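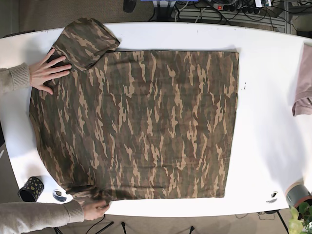
By Corina Anghel

My daughter has been in gymnastics since she was four, and for most of those years our living room has been a gym whether I liked it or not. We've had couch cushions on the floor, a strip of painter's tape for a beam and one very sad lamp. So when she moved up to the optional levels this fall and asked for a real floor beam of her own, I gave in and ordered the Rudero low beam, and we have now lived with it for three months.

It comes in 3 sections that slide together and lock with a lever underneath. The instructions are mostly drawings, and I'll admit I had the middle section upside down for a good half hour (the arrows are printed very small!). Once I'd sorted that out it went together without any tools, and it hasn't come apart since, even with her landing back walkovers on the join.

What she cares about is the cover, and the cover is lovely. It's a suede sort of fabric with just enough grip for bare feet, and it feels a lot like the beams at her gym. We had a Kingi folding beam a few years ago, a hand-me-down from a teammate, and the vinyl on that one got slippery the minute anybody's feet were warm. She would wobble on it, get cross, and go do cartwheels in the hallway instead. On this one she'll work at a full turn for ages before supper without being asked.

Her coach, Fengying Feng, came by for a birthday dinner and of course ended up kneeling on the rug to press on it with both hands. She liked that the base is wide and flat, and she liked that it sits low. Her one worry was the padding, which she thought a bit soft for leaps, so leaps stay at the gym and we keep to turns, handstands and dance at home. I think that's fair for any beam in a house with regular ceilings.

Now for my grumbles. It's heavy, heavier than I expected from the listing, and the carry strap is stitched on at one end only, so you sort of drag it along like a stubborn dog. It also picks up every bit of lint and cat hair in the place. A damp cloth helps, but a lint roller is better. And chalk does show on the darker cover, so go for the tan if they still have it.

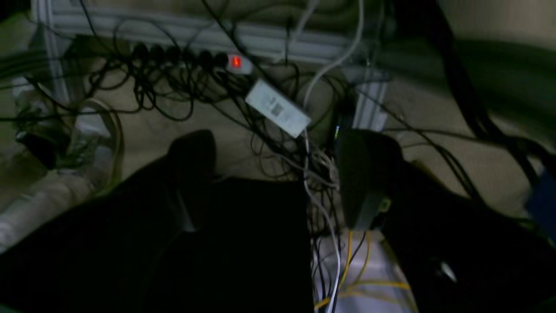

Under the desk at floor level.

The Umel tumbling mat we bought to go beside it is fine, nothing special, and I'd say put your money into the beam first. If your gymnast is still in the beginner classes, tape on the carpet will do you for another year. For a kid who is learning a routine and wants to run it over and over before meet season starts in February, I'd buy this one again tomorrow — and I'd read the arrows this time.

Four and a half stars from me, with the half lost to that strap.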